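Site visit: the Nedlow electronics recovery plant

The visit took place on 3/17/22 at the invitation of Minami, which runs the Nedlow plant under a long-term lease. My interest was in how a medium-sized recovery operation handles mixed office equipment, and in particular how it divides material between reuse and shredding. Tetsuya Ichikawa, the process engineer, led the tour and answered most of the questions below.

Receiving occupies the north end of the building. Trucks are weighed in and out, and each pallet gets a barcode before it leaves the dock. The scale is certified to 1000 kilograms per pallet position, and loads above that are split. On the morning of the visit the receiving log stood at 131 pallets waiting for sorting, which Ichikawa described as normal for the end of a quarter.

Sorting is done by hand into streams: displays, printers, portable machines, desktop machines, network equipment, and everything else. Portable machines go straight to the battery room. Displays are separated by backlight type, because the older fluorescent tubes contain mercury and need their own enclosure with extraction. Printers are the least liked stream. Toner has to be vacuumed before the housings can be opened, and the plastic brings in very little.

Desktop machines are the most predictable stream, and the plant has built its cost model around them. The case is mostly plain steel, the fasteners are few, and the main board is easy to get at once the side is off.

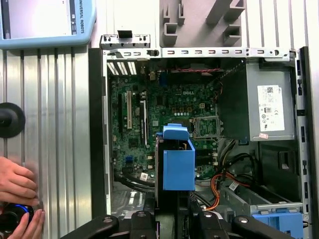
How does the plant decide whether a machine is reused or broken up for material?

The decision is made on age, processor family and the result of a short power-on test. Machines that pass are wiped, cleaned and sold through a reseller. Machines that fail, or that are too old to sell, are stripped for memory, power supply and drives, and the remainder goes to the shredder line.

Drives are handled separately in all cases. They are pulled before any test, logged by serial number and moved in locked carts to a caged area. Customers can choose a three-pass overwrite or physical destruction. The destruction unit is a Flurkel twin-shaft shredder with a screen that passes fragments of 21 millimeters or less. It was down for a blade change during the visit, so I saw the rotors out of the housing but did not see it run. Blade life depends heavily on the share of drives with glass platters, a figure the plant does not track yet.

The main shredder line starts with a pre-breaker, followed by a picking belt where batteries and capacitors above a set size are removed. After the second shredder come an overband magnet, an eddy current separator and an air table. Ferrous output is clean enough to ship directly. The aluminum fraction still carries some stainless steel, and a sensor-based sorter is planned for August to deal with it. Dust is drawn off at every transfer point and collected in a baghouse outside the east wall.

Noise in this hall is the main limit on shift length. Hearing protection is required beyond the yellow line, and conversation was not practical, so most of my notes on the line come from the control room.

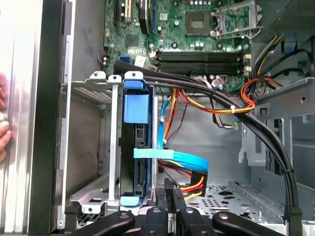
Circuit boards are the fraction that pays for the rest. They are sold by grade to a smelter, and the grade is set by visual inspection on a sample from each lot. A desktop main board of the green type, closely filled with small components and with expansion slots along one side, falls in the middle of the price table. Server boards and older telecom cards sit above it, and power supply boards well below. Steel brackets and large heat sinks are taken off first, as the smelter deducts for them. The lot being closed out while I was there weighed 2578 kilograms.

The smelter settles on its own assay, normally several weeks after delivery. Minami keeps a split sample from each lot and has it tested by Tundden, an outside laboratory, when the two sides differ by more than the agreed limit. Ichikawa said that most disputes come down to moisture content and sampling method, and that the precious metal results themselves are usually close.

Water use is low. The only wet process is the washing of plastic flake, which runs in a closed loop with a settling tank and a filter press. The filter cake goes to a licensed landfill. Black plastic remains a problem, as the optical sorter cannot identify it reliably, and most of it is stored in bales under a roof at the back of the yard.

Two points were left open. I asked for the energy use per ton on the main line, which is metered only for the building as a whole, and for the reuse rate by machine age. The second table exists and is to be sent once the customer names have been removed.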